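Jan 28, 2020

Relief stores notebook, Tumholm depot. Carrying on from the December pages.

Distribution list for the Avirau side came back this morning with the corrections. It now stands at 257 households, all displaced from the lower part of the village when the fighting over the boundary land started. The old list had the families staying with relatives mixed in with those sleeping at the school, so we were sending bedding to people who had it and none to people who didn't. I have split it into two sheets. School sheet is on white paper, host family sheet on yellow. Please don't print both on white again.

Household cards: tried the new layout on a short run before committing the good card stock. The name line is too close to the fold and gets lost when the card is opened a few times. Moved it up and left the village quarter underneath. Family size goes in the box on the right, in figures and in words, so a 3 can't be turned into an 8 with a biro. The stamp still smudges on the coated side. Use the uncoated side and leave the cards face up until they are dry.

Kits, as packed for the Skorka road run:
2 blankets
1 sleeping mat
1 bucket with lid
1 jerrycan, folding
6 bars of soap
1 pan set
1 tarpaulin and rope

The pan sets from the second delivery don't nest inside the bucket, the handle stands too proud. Turned the bucket on its side and put the soap and rope in with the lid on, then the pans on top in the mat roll. It holds if the roll is tied twice. Tied once it opened when I lifted it off the scales. Weight is over what the old form says, so I have changed the form. The loading sheet for the lorry still has the old weight and needs changing too.

Water tablets are to go separately with the health people and must not be put in the kits. Two cartons had already been opened and shared out between kits before I got the message. All taken out again and counted back in, and the number agrees with the stock card.

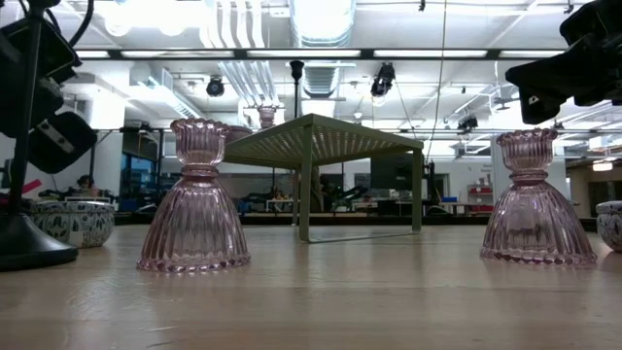

Everaldo Nogueira rang after lunch about the order of the two deliveries and said that going to Avirau first would be read on the Skorka side as taking a part in the quarrel, whatever the road conditions were, and that he wanted both lorries leaving the depot at the same hour. I said we had one driver cleared for the ridge road. He said to wait for the second clearance, even if it cost us a day, and to tell both village councils the same thing in the same words.

So the plan on the wall is wrong as of now. New one:

Both lorries loaded tonight, locked and left in the yard. Neither leaves before the second clearance is in. Skorka lorry takes the ridge road, Avirau lorry takes the river road and waits at the Gavrilă crossing until the other one radios that it is past the quarry. Unloading starts at both ends when both have arrived. If the river road is shut, both stay put.

The message to the councils is drafted and in the tray. It gives the number of kits for each side and how the lists were made up, and says nothing on the land. Someone who speaks it properly needs to read the translation through, my own reading of it is slow and I wasn't sure of the word used for "displaced". In the last notice it came out closer to "driven out", and we had a complaint.

Radio check done with all handsets. 12 on charge. The one with the cracked case drops out past the gate, so I have taped it and marked it for the depot only. Spare batteries are in the lower drawer, the upper drawer is dead ones waiting to go back.

Left to do:
Change the weight on the loading sheet
Cut the rest of the card stock once the name line is agreed
Ask again about the second clearance, first thing
Copy of the yellow sheet to the school, they have only had the white
Tarpaulins in the far bay have been shifted off the floor but not recounted

Rain forecast for the evening. Covers are on the kits by the door and the yard drain has been cleared of leaves. Keys to both lorries are in the grey box, signed in under my initials.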